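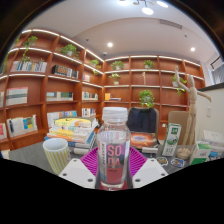
About Zotwood

Zotwood records examples of handling work for teams that train robot arms. A person holds a two-fingered gripper tool with a camera fixed to it, does an ordinary job with ordinary things, and the recording becomes one example. Our customers use the examples to teach a learning system how to move its own gripper. We do not build robots and we do not train models. We supply the recordings, the notes that go with them, and a plain account of how both were made.

The company works from two sites. Piltolmont holds the recording rooms, the prop store and the tool bench. Wimitz holds the checking team, the storage machines and the office. Post and deliveries of props go to Piltolmont; contracts and invoices go to Wimitz.

What we record

Most of our work is single-object handling on a table: pick up, turn, place, hand over, stand upright, push aside. Bottles, mugs, cartons, books and small boxes make up the bulk of it. We also record longer jobs made of several such steps, such as clearing one end of a desk or putting a row of books back in order.

We record in furnished rooms. Shelves stay full, plants stay where they are, and the lights are the ones the room came with. A system trained only against a blank backdrop tends to do badly once there is a bookcase behind the object, so the things that are not part of the job are left on the table and logged as surroundings. Clear plastic, glossy card and printed labels are included on purpose. They are hard for a camera to read and customers ask for them.

The current general set, Güneş, contains 3,918 accepted examples. They cover 191 objects and were recorded in 24 room layouts. A layout is counted as new only when the furniture has been moved or the room changed; a fresh arrangement of props on the same table does not count.

How an example is made

Each session starts with a written job sheet. The sheet names the object, the start position, the end position and any limits, for example that the label must face the camera when the grip closes. The operator reads it, sets the table and makes one practice run, which is deleted.

Recording starts with the gripper open and clear of the object. The operator approaches, closes, carries out the job, releases and backs away. There is a short pause at each end so that the start and finish can be found without guesswork. Speed is left to the operator within wide limits. We ask for steady movement and do not ask for slow movement, as very slow examples teach a system to hesitate.

Every job is recorded 5 times per layout. Between runs the object is put back by hand and turned a little, and one or two of the surrounding things are moved. Runs in which the object slips or falls are kept and marked as failed. They are stored apart from the accepted examples and can be ordered separately.

The finger plates are checked at the start of each session for wear, loose screws and play. Plates of the same pattern are fitted left and right, and both are changed together. The width of the gripper opening is measured against a gauge block before the first run and after the last. If the two readings differ by more than the permitted amount, the whole session is recorded again.

Checking

Recordings are sent to Wimitz at the end of the working day. A checker who was not present at the session watches each one at full speed and then steps through the grip and the release. The checker confirms that the object matches the job sheet, that the grip is in view when the fingers close, that the timing of camera and gripper readings agrees, and that no person's face or private paperwork is legible. Anything that fails on the last point is destroyed.

Written notes are added at this stage. Each example carries a one-sentence statement of the job, the object name from our list, the layout number, and time marks for approach, grip, movement and release. A second checker reads the notes without seeing the first checker's comments on quality. Where the two disagree on a time mark, the example goes back to the queue.

We publish the rejection rate for each set to the customers who license it. The usual causes are a grip hidden behind the object, a hand in view, and a job sheet that was unclear in the first place. The third is our fault, and those sheets are rewritten before the job is run again.

What customers receive

Sets are delivered as video with matching gripper readings, the notes, the lens calibration for each tool, and the object list. The lens is a wide one and bends straight lines towards the sides. We deliver the video as recorded and include the values needed to flatten it, so that customers can choose whether to do so.

Custom sets are recorded to the customer's own job list. We ask for a sample of ten jobs first, record those, and agree changes to the sheet before the rest is booked. Customers may send their own objects. These are kept in a locked part of the prop store and returned when the set is closed.

Operators and training

Operators are employed by Zotwood and paid by the hour, not by the number of accepted runs. New operators spend their first two weeks on bottles, mugs and boxes, and their recordings from that period are not sold. Sessions are limited to three hours with a break in the middle, as the tool is held at arm's length for much of the time. Left-handed operators are welcome and the operator's hand is recorded in the notes.

No experience with robots is needed. We look for people who can follow a written sheet closely and who will report a bad run. Openings are posted in August for both sites.

Contact

Enquiries about licensing Güneş or about custom sets should state the objects, the type of gripper the system will control and the number of examples wanted. Visits to the Piltolmont rooms can be booked between 10 am and 3 pm, outside recording hours.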